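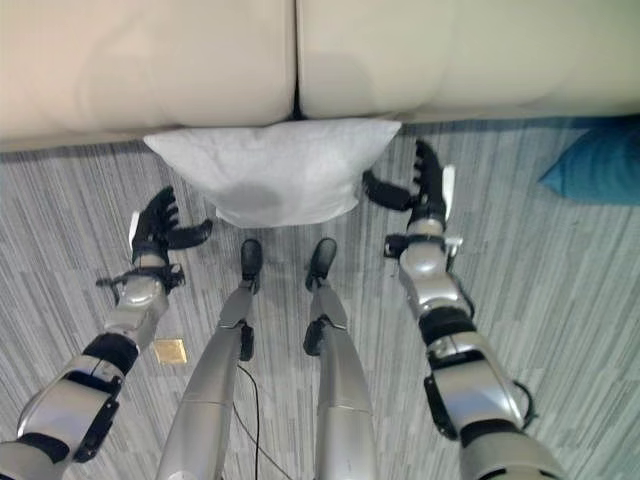

Cordeiro Linen Throw - Gumura Weave

I've been selling throws out of my little shop for a while now, and the Cordeiro is the one I keep taking home with me (I own three, please don't tell my accountant). It's a midweight linen and cotton blend, woven on the Gumura pattern, with a small raised diamond that you feel more than you see. I use mine on the couch in the evening, on the end of the bed in summer, and once as a tablecloth when my sister showed up with a casserole and six people!

The first run was all natural oatmeal. People kept writing to ask for color, so for this run we've added Clay, Moss and a deep inky blue called Ustatau. The Ustatau is the one I'd pick if you have kids or a dark-haired dog. Moss looks greener in daylight than it does on most screens, so write to me if you'd like a swatch and I'll drop one in the mail.

Size and fabric

The throw is 50 by 88 inches, and that includes the fringe. I went longer than the usual throw on purpose - I'm tall, and I was tired of choosing between warm shoulders and warm feet. The blend is 88 percent linen and 12 percent cotton. It comes a little crisp out of the package and gets softer every time you wash it, so give it a few rounds before you decide how you feel about it.

The fringe is hand-knotted by Rhys Donnelly, who shares the workshop with me and has far more patience than I do. No two edges come out quite the same. If you find a knot that's a touch bigger than its neighbor, that's just how hand-knotting goes.

Washing

Cold water, gentle cycle, mild soap. Skip the fabric softener, it leaves linen feeling kind of waxy. You can tumble dry on low, but I hang mine over the porch rail and bring it in while it's still slightly damp, then fold it. It can shrink up to 41 millimeters along the long side in the first wash and then it settles down. Wash the Clay on its own the first time or you'll have pink socks (ask me how I know).

Pairing it

Oatmeal goes with pretty much everything. Clay is lovely with wood and leather, and Moss likes a room with plants in it. If you want a lamp nearby for reading, the Illumico clip light we carry gives a nice warm glow and doesn't take up any table space. I fold the throw in thirds lengthwise and drape it over one arm, then it gets pulled off and bunched up by bedtime anyway.

Shipping and returns

Orders go out twice a week, wrapped in paper with a cotton tie. You have 50 days to send an unwashed throw back for a refund, and exchanges for another color are free - just put a note in the box so I know which one you're after. Sale pieces can be exchanged but not refunded.

Clay is sold out for the moment and we're weaving more. Leave your email on the order form and you'll get one message when it's back, and nothing else from me.

Page updated February 6, 2022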